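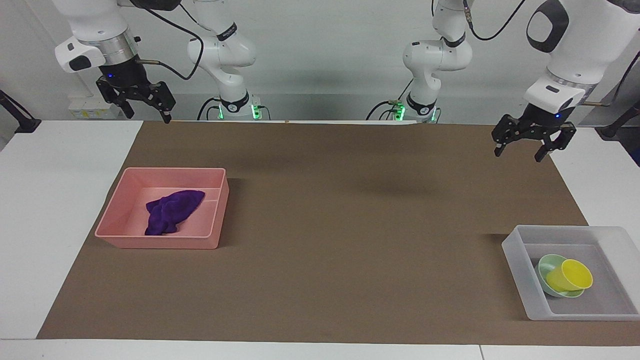
Driltberg All-Weather Floor Liners

If you have ever spent a Saturday morning on your knees with a shop vacuum, trying to coax road salt out of the carpet under the gas pedal, you already know why people ask us about floor liners. The Driltberg set has been our best seller for 5 winters running, and we still get happy notes about it every time the snow comes back — usually with a little story attached, which we love.

Each liner is cut to the floor plan of your particular car or truck, so it sits flat against the carpet and climbs up the sides of the footwell where your boots tend to knock. The raised outer lip holds melted snow, spilled coffee and whatever the kids bring home from soccer practice until you get a chance to lift the liner out and tip it. Shallow channels run toward the middle, away from your heels, and the underside has a soft nubbed texture that grips the carpet without chewing it up.

Our product manager, Lewis Mowat, drove with three early versions in his own Matheson wagon before he settled on the one we sell now. The first was too stiff in the cold and the second had a smell to it on hot afternoons (his wife was very patient). The third stays bendy enough to roll up under your arm in January, and he hasn't taken it out of the car since, except to hose it off.

What comes in the box

Two front liners and a one-piece rear liner, plus the retention clips for vehicles that have factory floor posts. Cargo liners are sold separately under part number 3153. If you drive a Zirnwood pickup with the extended cab, please order part number 1072 instead, as the rear floor is a good bit narrower and the standard piece will bunch up in the corners.

Fitting and care

Take your old mats out first. We do mean all of them! Stacking a liner on top of a carpet mat can let it creep forward under the pedals. Press the liner down at the back, work toward the front, and snap the clips in last. Wash with dish soap and a soft brush, and skip the shiny tire dressings, which make the surface slippery.

Colors: black, tan, Nemetti gray
Fits: 405 makes and models
Orders placed before noon Wednesday ship the same week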